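Can a Robot Arm Put the Kitchen Away Yet?
Final report, Applied Automation project course
Section 3: Bin clearing trials

3.1 Purpose

The first two sections reviewed published work on household robots and set out the task list. This section covers the first of our two practical studies, clearing a bin of mixed kitchen items. The second study, folding, is covered in Section 4.

The question was narrow. Given a bin holding items that a person would clear from a table after a meal, can an arm with a general-purpose gripper take them out one at a time, without damage, at a rate that would be useful in a home or a small shop? We did not consider washing, sorting by owner, or putting items into cupboards.

3.2 Setup

The arm was bolted to a bench and worked over a gray bin. The control software was Flikudard, running a grasp planner that proposes a pick point from a depth image and scores it. No changes were made to the planner. We set the minimum score for an attempt to the default value, then left it alone for the full series.

Items were divided into three groups: rigid (cups, small boxes), soft or irregular (fruit, cloths), and transparent or glossy (clear packaging, colored see-through cups). Each bin load contained at least one item from each group. Loads were tipped in from a tray so that the starting positions were not chosen by hand.

An attempt was counted from the moment the arm left its rest position. It was logged as a success if the item was lifted clear of the bin walls and released in the drop zone. Anything dropped on the way was a failure, including items that fell into the drop zone by luck. Damage was judged by eye after each load.

Hoses and cables on the outside of the arm limit how far the wrist can rotate before it has to unwind. We set a soft limit on the last joint and accepted that some pick angles would be refused.

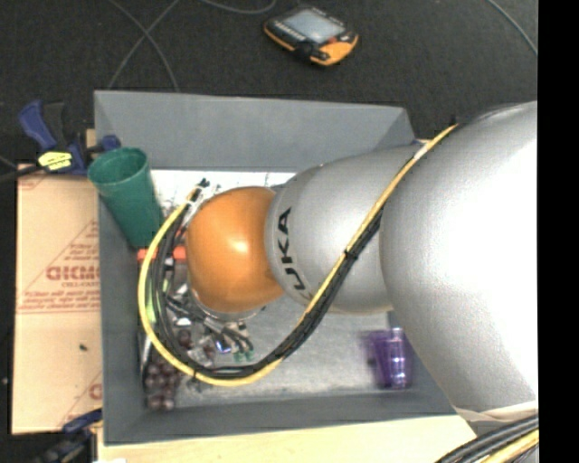
Rosalie Haslinger objected at the interim review that a bin is already a favor to the machine. In her view a real kitchen table has no walls to push an item against, and a person clearing it does not work to a fixed drop zone. She asked that the report not use the word "household" for any result obtained this way. We have kept the word in the title, but the results below are stated for bins only.

3.3 Results

The series ran through July and produced 2,706 logged attempts. Of these, 1,749 were successes, a rate of just under 65 percent. The rate for rigid items was well above this average and the rate for transparent items well below it.

Three failure types made up most of the log.

Missed surface. The depth image had a hole where a clear or shiny item lay, and the planner either ignored the item or aimed at the bin floor behind it. This was the most common failure with see-through cups. Changing the room lighting moved the holes but did not remove them.

Wrong contact. The gripper touched the item but on a rim, a seam or a curved side where it could not hold. Cups lying on their sides were usually picked. Cups leaning in a corner were often not, as the open rim faced the camera and the planner scored the inside of the cup as a flat surface.

Wall conflict. The pick point was good, but the arm could not reach it without striking the bin wall. The planner then moved to its next choice. If every choice was refused, the load was stopped and a student moved one item by hand. These interventions were recorded separately.

Fruit needs its own note. Bunches of grapes were lifted more often than we expected, but a bunch is not one object. In several loads the gripper came away with part of the bunch and left loose grapes behind, which the planner treated as new items and pursued one by one. By our definition each of these was a valid attempt. A person would have scooped them up.

Mean cycle time was 18 seconds per attempt, including refused picks. Clearing a typical load took the arm roughly 30 times as long as it took one of us by hand – and the human time included putting the tray back.

3.4 Discussion

On speed alone the result is poor, but speed may matter less at home than in a shop. An arm that works unattended overnight can be slow. The interventions are the greater problem. A machine that stops and waits for someone to free a cup from a corner has not worked unattended.

Most of the wall conflicts could be reduced with a wider bin or a longer gripper stem. The missed surfaces are harder. A second camera at a lower angle would help with rims, and a suction pad with a flow sensor would let the arm search by touch when the image is empty. Neither was available within the project budget.

We also note that the success definition favors the machine on easy loads. A load of rigid items raises the overall rate without telling us much about the chore. For the folding study in Section 4 the score is given per finished load, and the per-attempt rate is listed only in the appendix.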